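**Subforum: Procurement and Evaluation > Simulation Packages**

**Thread: Wotolik tabletop task package, evaluation notes and request for comment**

**lab_procurement_3** wrote:

Our department is considering a site license for Wotolik, the simulated manipulation package sold by Griltirico. We have completed a first evaluation and would welcome remarks from other institutions before the October renewal period.

The package supplies tabletop scenes, a set of everyday objects, and scripted task definitions. We ran 3,754 episodes under the trial license. Of these, 2,734 met the vendor's success criterion. The principal difficulty concerns thin and hinged items. Books, folders and cards behave acceptably until the gripper closes on an upper edge, at which point the outcome depends heavily on the contact settings.
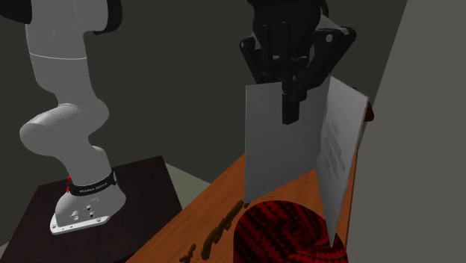
We therefore repeated the book tasks with the contact settings recommended in the Griltirico manual. Results improved, although each episode took longer to compute. The manual does not state this cost, and we have asked the vendor to add it.

Comments on licensing terms are also requested.

---

**m_tessel** wrote:

Thank you for posting this. Please clarify whether the success criterion was applied at the final step only. In our trial, an object resting against its target was counted as placed, even when the fingers had not released it. We consider that a serious defect in a paid product.

---

**lab_procurement_3** wrote:

The criterion was applied at the final step only. We did not check for release. I will ask that the logs be rescored.

---

**north_annex_robotics** wrote:

I must disagree with the word "defect." The release check is present in the task file and is switched off by default. The documentation covers it in the section on scoring. An institution that purchases a configurable package should expect to configure it.

We have held a license for two budget cycles. The Franka arm model has been stable throughout, and support requests were answered within the period stated in the contract.

---

**m_tessel** wrote:

A default that raises the reported success rate is not a neutral choice. Reviewers who compare packages will use the default, and the vendor is aware of this. I would ask Griltirico to reverse it in the next release.

---

**quillback** wrote:

Has anyone compared Wotolik with Lorero? Our group selected Lorero for its lower seat price. Its object library is smaller, and it contains no open books or other hinged items. For rigid objects we found no meaningful difference between the two.

---

**north_annex_robotics** wrote:

We compared them before purchase. Lorero was easier to install. Wotolik offered better control over surface friction and clutter, and that decided the matter for us. I would not recommend either for cloth.

---

**lab_procurement_3** wrote:

The rescoring is complete. With the release check enabled, 112 of the episodes previously counted as successful no longer qualify. Most are book tasks. The correction is smaller than I had feared, but it will be entered in our report.

On licensing, the vendor has confirmed that seats may be transferred between departments on written notice. Scene files created under the trial may be retained.

---

**m_tessel** wrote:

I appreciate the prompt figures. My objection to the default stands.

---

**quillback** wrote:

Would you be able to share the altered contact settings? We may request a trial of our own.

---

**lab_procurement_3** wrote:

Yes. They will be attached to the evaluation report once it has been approved internally. Please send a direct message with an institutional address.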